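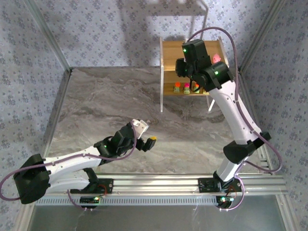 Flaster recalls two wallpaper adhesives over mold inhibitor dosing

Wallcovering supplier Flaster has recalled 3,895 tubs of ready-mixed wallpaper adhesive after retained samples showed a mold inhibitor content below specification. The recall notice, dated 2021-05-17, covers the Miltaten and Durar product lines in the 10-pound size. Other sizes were filled on separate equipment and are not affected.

The tubs were filled in April at the company's Jurčo plant. A metering pump on line 2 delivered less preservative than the recipe called for during part of the production run. The fault was found when a routine shelf test showed surface growth on adhesive held at room temperature for 14 days. The same test normally runs for 56 days without visible change.

Bond strength is within limits, according to the notice. The adhesive will hold printed paper and vinyl coverings at the rated weight. The concern is storage life after opening and the behavior of the paste behind vapor-tight coverings on exterior walls, where drying is slow.

"Paper on a dry interior partition presents a low risk," said Silvia Gajdoš, technical manager at Flaster. "Vinyl over fresh plaster is the case we want reported. We will arrange a moisture reading before any decision is made about stripping the wall."

Affected tubs carry a lot code ending in J2, printed on the underside of the lid. Unopened tubs can be returned to the point of sale for a refund or replacement. Opened tubs should be resealed and returned in the same way, and should not be emptied into a drain. A receipt is not required if the lid is present.

Contractors who have already hung paper with the recalled lots are asked to record the room, the wall type and the date of hanging, and to send these details to the supplier with the lot code. Flaster has replaced the pump and added a preservative check at the end of each batch. Shipments of both lines from line 2 remain on hold pending results from a second set of samples.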